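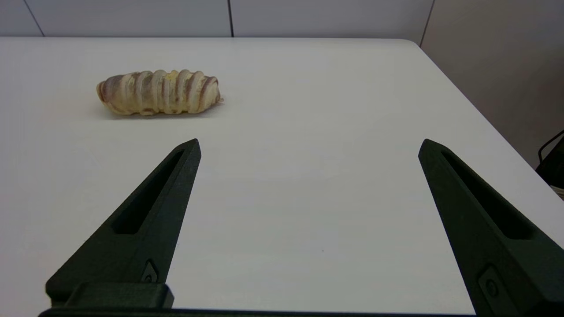 Nusrat Dewan asked whether the wrist view was doing any of the work, or whether the policy would have learned the same thing from the head camera alone. She asked it under my last post, and I gave her a short reply that I now think was wrong, so I ran the test properly.

The task is the same as before. There is a roll and a plate, and the roll has to end up on the plate. The dataset is the one I have been calling Piden, which stands at 2715 episodes. I trained three versions of the policy on it: one with both cameras, one with the head camera only, and one with the wrist camera only. Same network, same number of steps, same seed for the data split. The training code is Prelura, with no changes apart from a flag that drops a camera stream at load time.

I ran each version for 107 trials. With both cameras it got 96. With the head camera only it got 78. Wrist only was bad enough (18) that I stopped looking at it closely. It can pick the roll up when it starts near it, but it has no idea where the plate is, and it tends to let go as soon as the arm has moved a little.

The head-only failures were more useful. I watched all 29 of them and sorted them by hand. Most were grasps that closed a little too far toward one end, so the roll tipped when the arm lifted. Only a few were placement errors.

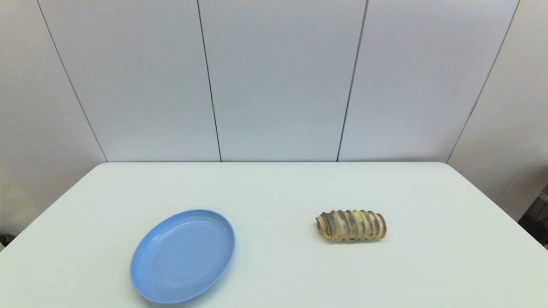
From the head camera, the policy has to judge depth from a fixed viewpoint, and a small error there is enough to spoil the grasp. With the wrist stream added, the end-of-roll grasps dropped to three. The placement errors hardly changed, and I take that to mean the wrist camera helps in the last stretch before the fingers close and does little after that.

I also tried masking the wrist stream partway through a run. If I blank it after the grasp, the both-camera policy does almost as well as it does with everything on. If I blank it before the grasp, it does worse than the policy that never had a wrist camera. I should have expected that. It was never trained with the stream missing, so a black image is just strange input to it.

The obvious fix is to drop the wrist stream at random during training. Farkas, the older codebase, had an option for this and I never used it. Porting it over took an evening. The new run is going on the Bumcombe machine now and needs 11 more hours.

One caution on the numbers: each version is a single training run. I'd want at least two more seeds before saying much about the size of the gap between 96 and 78. Those are next in the queue after the dropout run.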